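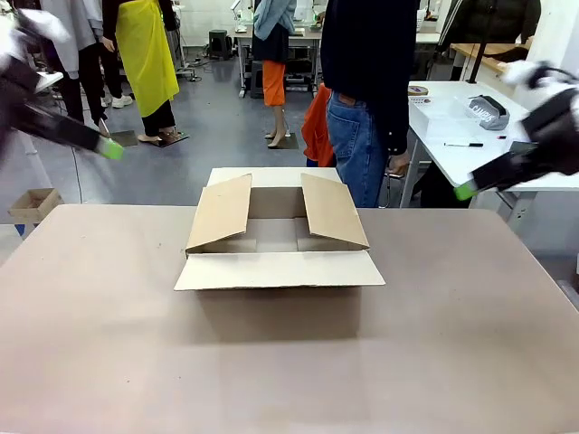
Chapter 2
The Box Before It Is Packed

Most packing manuals start with tape. They assume the carton is sound, the right size and worth using, and they hurry on to filling it. This chapter is slower, and readers who have been told that any box will do should be ready to argue.

Take the claim that a bigger carton is safer. Mali Rowlands checked 115 returned parcels at the Gurkell depot, and 38 held crushed goods. In 23 of those the item had been packed with far too much empty space. Her sample is small — one depot, one January — and it proves less than the packing trade likes to say it does. Still, it should make us doubt the usual advice about "leaving plenty of room."

We will also question the strength figures printed on carton bottoms. What was tested, and how long had the board been stored in a damp shed?

Before reading on, open an empty carton and press on each wall and fold. Write down where it gives. You will need those notes in Section 2.1, where we look at flaps and why they fail.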